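运动鞋品牌Gratent与独立设计师Freya Treloar推出联名系列，11月分批发售

运动鞋品牌Gratent确认，与独立设计师Freya Treloar合作的首个联名系列将于11月上市。系列以一双名为Birkik的低帮鞋为主，另有配套的袜子、鞋带和一款短夹克。Birkik首批推出三种配色，分别是石灰白、炭灰和一款偏暖的赤陶色。前两种配色在全部门店和线上渠道销售，赤陶色只在品牌自营门店供应，数量为300双，每双鞋舌内侧印有编号。

这是Treloar第一次为运动品牌设计整双鞋。她早年做皮具，后来转向鞋履，自己的工作室每年只出两个小系列，以手缝乐福鞋和软底短靴为主，过去主要通过买手店寄售。Gratent方面表示，双方从接触到定稿前后开过七轮样鞋，最终版本与第二轮样鞋的楦型最接近，改动集中在鞋跟和鞋领。

Treloar在品牌发布的访谈中谈到，她最初交上去的方案没有鞋带，鞋面靠两条弹力带固定。试穿之后，开发团队认为足弓部位的包裹不够，走长路时脚会往前滑，于是改回系带结构，弹力带则缩短后藏进了鞋舌两侧。“我一开始不太愿意改，”她说，“后来自己穿着样鞋走了一天，晚上回去就把图重新画了。”

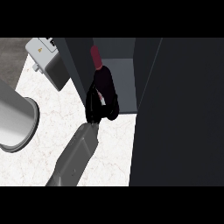
鞋款细节

Birkik的鞋面由反毛皮与尼龙网布拼接而成，前掌的包边做得比较低，侧面没有放大尺寸的标志，只在后跟外侧压了一个小的品牌字样。鞋领内衬使用柔软的针织布，后跟加了一层薄海绵。鞋垫可以取出，背面印有Treloar手绘的裁片草图，三种配色的图案各不相同。

大底由供应商Teixeira提供。这家工厂此前为Gratent生产过两代跑鞋的外底，这次用的是一种硬度略高的橡胶，纹路浅而密，适合城市路面和室内穿着。品牌在产品页上注明，Birkik不是训练鞋，不建议用于长距离跑步，在积水的光滑地砖上也应留意脚下。中底沿用Gratent现有的发泡材料，后跟厚度26毫米，比品牌最畅销的复古跑鞋款薄一些，穿上后的视觉高度也更低。

尺码方面，Birkik设有男女通用码，含半码。由于鞋头偏窄，脚背较高或脚掌较宽的顾客可以考虑选大半码。品牌客服的建议是，平时在两个尺码之间犹豫的人选大的那个。鞋子附两副鞋带，一副扁带与鞋面同色，另一副圆带为深棕色。

反毛皮部分怕水，清理时用干的软毛刷顺着一个方向刷即可。网布部分可以用湿布擦拭，不要机洗，也不要放在暖气旁边烘。鞋盒里附有一张保养卡，内容大致相同。

配套服饰

短夹克只做深灰一色，衣身较短，下摆有抽绳，两侧口袋的位置比一般夹克靠前，Treloar说是为了骑车时拿东西方便。面料经过防泼水处理，小雨可以应付，没有压胶，不能当雨衣使用。夹克的拉链头采用与鞋带扣相同的金属件，衬里是赤陶色，算是整个系列里少数几处明显的呼应。

袜子为中筒，罗口较松，有石灰白和赤陶两色，两双一组出售。鞋带也会单独销售，长度有两种，购买前需要对照鞋眼的数量。Gratent表示，短夹克生产数量有限，售完后是否补货要看第一批的销售情况。

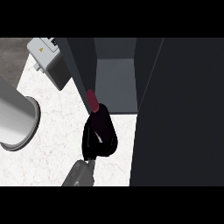 发售方式也和品牌以往的联名有些不同。Gratent去年几次联名都采用抽签，登记人数远超库存，没有抽中的顾客抱怨较多，也有人在二手平台上看到同一批鞋很快被加价转卖。这一次，石灰白和炭灰两色取消抽签，上午10点起在品牌官网和应用程序同步开卖，先到先得，每个账号每种配色限购一双。赤陶色则需到店购买，店内按到场顺序发放号码，持本人证件领取，号码当日有效，不能转让。

参与赤陶色销售的门店有20家，名单会在开售前一周公布在官网的门店页面。没有门店的城市，顾客可以关注第二批安排，品牌目前没有给出具体时间。各店分到的数量不同，面积较大的旗舰店会多一些，具体尺码以到店为准，门店不接受电话预留。

除自营渠道外，零售商Clostevano也将销售石灰白和炭灰两色，比Gratent官网晚一周上架。Clostevano的鞋履采购部门表示，门店会为系列单独留出一面陈列墙，同时摆放Treloar本人品牌的几款乐福鞋，后者此前没有在该零售商的店内出现过。该零售商的会员可以提前一天在线下单，会员等级不限。

价格方面，Gratent称Birkik的定价会与品牌现有的皮面休闲鞋处于同一档，三种配色同价。短夹克的价格将与门店名单一起公布。联名款不参加品牌的季末折扣，会员积分可以正常累积，但不能用来抵扣。

退换规则与常规商品一致，未穿着的鞋可以在收货后申请退货，鞋盒和两副鞋带须齐全。赤陶色因有编号，只能退货，不能换码，到店购买前最好先试穿其他配色确认尺码。三种配色使用同一副鞋楦，脚感没有差别。

Treloar的工作室在系列上市期间照常营业，不销售联名产品，也不代为预订。她在访谈里提到，自己下一季的软底短靴会借用Birkik的部分后跟结构，样品还在做。至于与Gratent的合作会不会有第二季，双方都说要等这一批卖完再谈。

品牌已在官网开放到货提醒登记，登记只用于接收通知，不保留库存。登记时需选择配色和尺码，可以多选，开售前都能修改。不想收到通知的顾客可以在账号设置里取消。

相关门店在发售当天的营业时间不变，赤陶色的号码从开门时开始发放，发完为止。领到号码的顾客需在当天打烊前完成付款，逾期未付的鞋会在次日重新放回货架，按同样的办法发号。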